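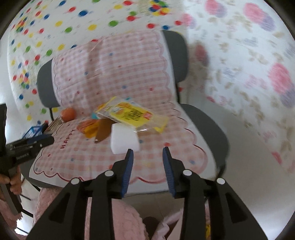

Tusau, programa de revisión de demostraciones: seis semanas de uso

23 abr 2019

Tusau sirve para revisar, cortar y etiquetar grabaciones hechas con pinzas de mano antes de entrenar con ellas. Lo vende Illov con licencia anual por puesto. Lo hemos usado en una tarea de recogida a dos manos: objetos pequeños y envoltorios repartidos sobre una silla cubierta con una tela de cuadros, con una cesta azul al lado. Las pinzas las teníamos de antes y no entran en esta reseña.

La instalación no dio problemas en Linux. En Windows hubo que actualizar el controlador de la tarjeta gráfica y repetir el proceso. El manual está en inglés y le faltan las páginas de exportación, que hay que pedir por correo. Las enviaron al día siguiente.

Al importar una sesión, Tusau empareja las grabaciones de la mano izquierda y la derecha por la marca de tiempo y propone cortes según la apertura de los dedos. Con objetos rígidos los cortes suelen ser correctos. Con envoltorios blandos se adelanta: da el agarre por terminado cuando los dedos dejan de cerrarse, aunque el plástico siga cediendo. El umbral se puede cambiar por tarea, pero no por objeto. Es el ajuste que más hemos echado de menos.

Pasamos por el programa 1.871 episodios. Marcó 78 como dudosos, casi todos por desfase entre las dos manos o por pérdida de seguimiento cuando una pinza tapaba a la otra. Los revisamos uno a uno y la mayoría estaban bien marcados. Lo que no detecta son los agarres en los que el dedo arrastra la tela. Para el modelo que entrenamos eso importa, y hubo que buscarlos a mano.

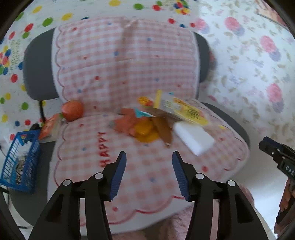

Yanling Xu

La pantalla de revisión muestra las dos vistas a la vez, con la curva de apertura debajo. Se avanza con el teclado y se etiqueta con teclas numéricas, que se pueden reasignar. Después de una mañana de práctica se va rápido. El vídeo de ojo de pez se ve sin corregir por defecto - la corrección existe, pero está en el menú de preferencias y se desactiva al cambiar de proyecto.

Weidong Zeng hizo buena parte del etiquetado y tiene una queja concreta: no se puede dejar una nota en un instante, solo en el episodio entero. Para señalar que una bolsa resbaló a mitad del traslado hay que partir el episodio en dos o apuntarlo fuera. Nosotros acabamos con una hoja de cálculo aparte.

La exportación produce un archivo por episodio y un índice general. Los nombres de los campos son claros. Con sesiones de más de 30 minutos el proceso se detuvo dos veces sin mensaje de error. Dividir la sesión antes de importarla lo evita.

Antes usábamos Prieto, que es más barato y deja escribir reglas de corte propias, pero no empareja dos manos. Para trabajar con una sola pinza seguiría con Prieto. Para tareas a dos manos Tusau ahorra bastante trabajo, incluso contando las correcciones.

A favor: emparejado fiable, buen manejo con teclado, soporte que responde.
En contra: cortes flojos con materiales blandos, notas solo por episodio, fallos en sesiones largas.

Illov anuncia para septiembre una versión con umbrales por objeto. Hemos renovado un puesto de los que teníamos y decidiremos sobre el otro cuando podamos probarla.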